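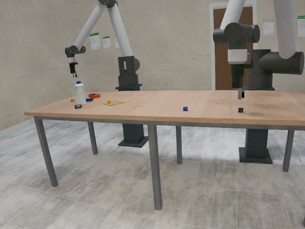

Loss of gloss on hard floors was measured at the Setstead site over four months. Half of the test area was cleaned with a damp mop only, and the other half was also buffed with a Zondus pad. Foot traffic was the same on both halves. Wear near fixed equipment was logged separately, as a pedestal ending in a flat square plate on the floor, like the one under the left arm in Figure 1, leaves an edge that a mop head does not follow well. Readings were taken at 100 points.

Figure 1. Table with two robot arms, rendered view.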